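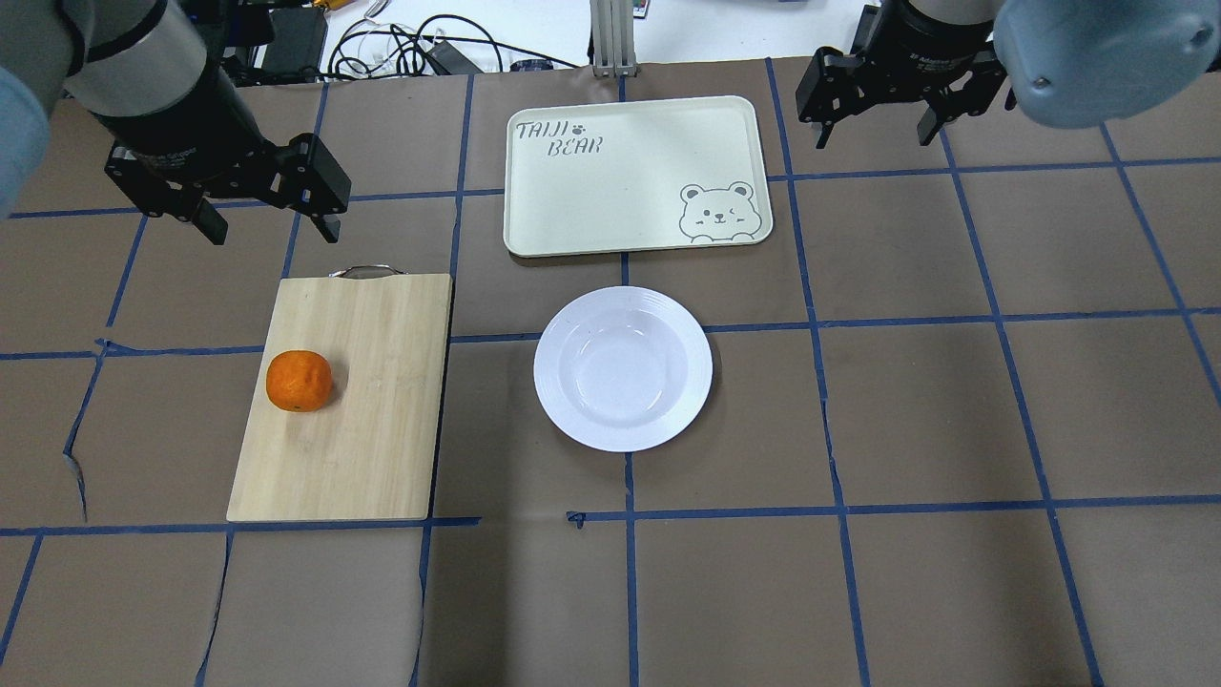 FOR IMMEDIATE RELEASE

Cukum Opens Registration for November Table-Setting Course in Brorkbridge

BRORKBRIDGE – Cukum, the home skills school, today opened registration for a new evening course in setting and clearing the family table. The course begins in November and consists of eight sessions, each starting at 7 p.m. Places are limited to 22.

Participants will work with ordinary household pieces, including serving trays, round plates and wooden cutting boards. Early sessions deal with the placing of each item on a marked work surface. Later sessions cover carrying a full tray, serving from a board, and clearing and stacking plates after a meal.

"Many people own good tableware and keep it in a cupboard because they are unsure how to lay it out," said Seren Probert, director of courses at Cukum. "We ask them to begin with a tray, a plate and a board, and to practice until the arrangement comes easily."

The course was written by Kálmán Pintér and will be taught by Wafula Temba. It follows a series of trial evenings held at the school earlier in the year. Comments from those evenings led to a longer session on small kitchens, where one surface must serve for both preparing and eating food.

No earlier experience is required. All tableware is provided, and participants may also bring a tray or plate from home.

Registration is open at the Cukum front desk, 934 James Street, Brorkbridge.

Press contact: Trefor Eynon, Cukum Press Office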